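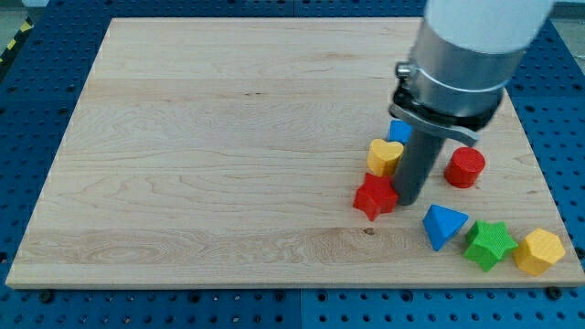

The town of Furanness is about to decide whether to keep its hardwood floor in the old grange hall or cover it with vinyl. The quote for vinyl came from Hiebert, the flooring company out on the county road, and it is a fair quote. I have nothing against the company. I still think the town should keep the wood, and I think the reasons apply to a lot of other buildings and a lot of kitchens.

The case for vinyl is easy to state. It goes down in a few days, it mops clean, and for the first several years it needs almost no attention. The boards in the hall have been sanded before, they have gaps that open up in winter, and there is a dark stain near the stage where a radiator leaked. Anyone walking in with a checklist would mark the floor as worn out.

Worn is a long way from worn out. Solid maple can be sanded and finished again as long as there is enough wood left above the tongue. Ginette MacLeod, who refinished floors in this county for 25 years, measured the hall boards in June at my request. She pulled up a heating register so she could see the edge of a board and told me there is enough left for two more full sandings, possibly three if whoever does it has a light hand. With the use the hall gets, that is a floor for the rest of my life and probably for the rest of my children's.

The vinyl comes with a warranty, and people at the last meeting talked about the warranty as if it were the same thing as the floor lasting. A warranty tells you who pays for certain kinds of failure during a certain period. It does not cover a dragged piano. When a sheet of vinyl is torn, you patch it and the patch shows, or you replace it. When a board is gouged, you sand the gouge, fill it, or take out that one board and put in another. The hall has at least one board that was replaced long before I moved here, and you have to know where to look.

Hadiza Okafor made the best argument on the other side. She runs the lunch program, and she said that her helpers are the ones on their knees wiping up soup, and that it is easy for people who come twice a year for a dance to be fond of old wood. She is right that the work falls on a few people. But the answer to a floor that is hard to clean is a proper finish. What is on the boards now is the remains of a paste wax that somebody put over a varnish that was already failing. A modern floor finish, put on in thin coats and left alone long enough to harden, can be damp mopped like anything else. It should be recoated before it wears through to bare wood, and the town has never done that on any schedule at all.

That is my real complaint. We tend to pay for things once, with a ribbon and a photograph, and then refuse to pay the small amounts that would keep them going. The hall's maintenance line in the budget is 500 dollars a year, and most of it goes to light bulbs and the furnace filter. Put a vinyl floor in under that budget and it will be curling at the doorway before long. Put a new finish on the maple under that budget and it will be gray again by the time today's first graders can drive. Neither choice works if we won't do the upkeep.

I feel the same way about what we do at home. I have a kitchen table my aunt bought from a school sale, with a top made of glued-up strips. It had rings on it, a burn, and somebody's initials. I looked at a new one in the Dinda catalog, a veneer over particleboard, and it was handsome. Then I spent a weekend with a scraper and a can of oil. The initials are still there, fainter. The table cost me 158 dollars in supplies, counting a scraper I ruined by sharpening it badly, and I will have to oil it again next year.

Some things should be replaced. Softwood floors that have been sanded down to the nails are finished, and so is anything that has rotted underneath. If Ginette had found that in the hall I would be writing in favor of the Hiebert quote.

She did not find it. The vote should be to refinish, and the same motion should raise the maintenance line enough to recoat the floor every seven years. I would rather see the whole thing put off until fall than see the first half passed without the second.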